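Ticket 599: Zipper catching on Cerico cosmetic pouch, lavender snakeskin pattern
Status: Closed
Opened: 21 September 2018
Category: Product care, zippers and closures

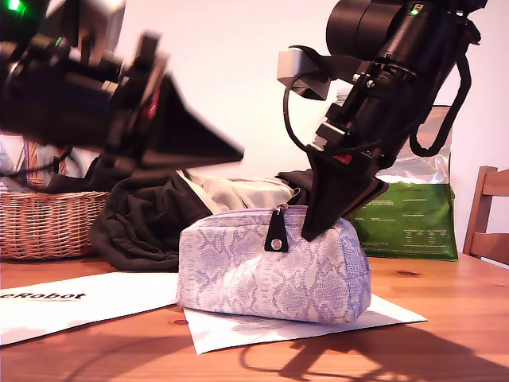 The customer reports that the zipper on the pouch catches near one end of the top edge and has to be backed up before it will close. The pouch was purchased from the Masgate store and is used daily. The customer has asked whether the item should be returned or can be corrected at home.

Initial response
The customer was asked to empty the pouch, turn back the lining, and look for loose threads along the zipper tape. The customer was also advised not to force the leather pull, as strain at the rivet is not covered under the standard warranty.

Customer reply
Two loose threads were found and trimmed. The zipper moved more freely but still caught at the same point. Powder residue was noted between the teeth.

Second response
Instructions were sent as follows:
Brush the teeth with a dry, soft toothbrush.
Wipe the zipper with a damp cloth and leave the pouch open overnight.
Hold the top edge straight with one hand while drawing the pull with the other.
Do not apply oil or candle wax. Either may stain the pale covering.

Outcome
The customer confirmed that the zipper closed without catching in 5 consecutive attempts. No replacement was issued. Should the fault return before the end of November, the pouch may be sent to the Akl repair desk under this ticket number.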